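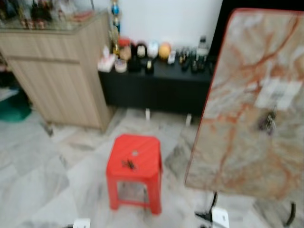
Flodari suspende las tareas de recogida de objetos pequeños en viviendas tras un fallo en el cierre de la pinza

Dirkthorpe, 5 de octubre. Flodari ha suspendido de forma preventiva la función de recogida de objetos pequeños en sus robots domésticos Cordeiro, después de detectar un fallo que puede hacer que la pinza siga cerrándose una vez que ya ha sujetado el objeto. La medida afecta a 331 unidades instaladas en domicilios particulares. No se han registrado lesiones.

El fallo se identificó durante la revisión periódica de los registros de funcionamiento. De las 651 recogidas analizadas, 74 presentaban una fuerza de cierre superior al límite fijado por la empresa. En todos los casos se trataba de piezas finas o de forma irregular, como llaveros, pinzas y clips, situadas sobre asientos, mesas bajas o muebles auxiliares. Con objetos de mayor tamaño no se ha observado el mismo comportamiento.

La causa está en la versión del programa de control distribuida en febrero. Cuando la cámara de la cabeza entrega una vista borrosa, el sistema calcula mal el grosor de la pieza y espera un contacto que se produce antes de lo previsto. La versión anterior detenía la pinza al primer contacto. La actual da prioridad a la medida obtenida por la cámara y mantiene el movimiento hasta completar el recorrido calculado.

Los daños comunicados hasta ahora son materiales: mandos de coche con la carcasa marcada, anillas de llavero deformadas y, en un caso, el borde astillado de un taburete de plástico. Flodari asumirá el coste de la reparación o la sustitución de los objetos dañados. Las reclamaciones pueden presentarse hasta 200 días después de la fecha de este comunicado, con una fotografía del objeto y el número de serie del robot.

La suspensión se ha aplicado a distancia en los equipos conectados. Los robots siguen pudiendo desplazarse por la vivienda, transportar bandejas y abrir cajones. Los usuarios que tengan el equipo sin conexión deben desactivar manualmente la función en el menú Tareas, apartado Recogida, y no volver a activarla hasta recibir la nueva versión.

Mientras dure la suspensión, Flodari pide a los usuarios que no acerquen las manos a la pinza con el robot encendido y que no entreguen objetos directamente al equipo. Si la pinza queda cerrada sobre un objeto, debe pulsarse el botón de parada de la espalda y esperar a que el brazo se afloje. No debe tirarse de la pieza.

La corrección ya está en pruebas. Recupera la parada por contacto e impide iniciar una recogida cuando la imagen no tiene nitidez suficiente; en ese caso, el robot se detiene y repite la toma. Gendari, laboratorio de ensayos ajeno a la empresa, comprobará la nueva versión en interiores amueblados, con suelos pulidos y superficies veteadas, antes de su distribución. Flodari no dará una fecha de reactivación hasta disponer de los resultados.

Los robots Cordeiro instalados en almacenes y talleres utilizan otra pinza y no están afectados.

Sobre Flodari
Flodari diseña y fabrica robots de asistencia para el hogar y la pequeña industria. Tiene su sede y su centro de montaje en Dirkthorpe.

Contacto para medios: departamento de comunicación de Flodari, Dirkthorpe.
Atención a usuarios: a través de la aplicación Cordeiro, apartado Incidencias.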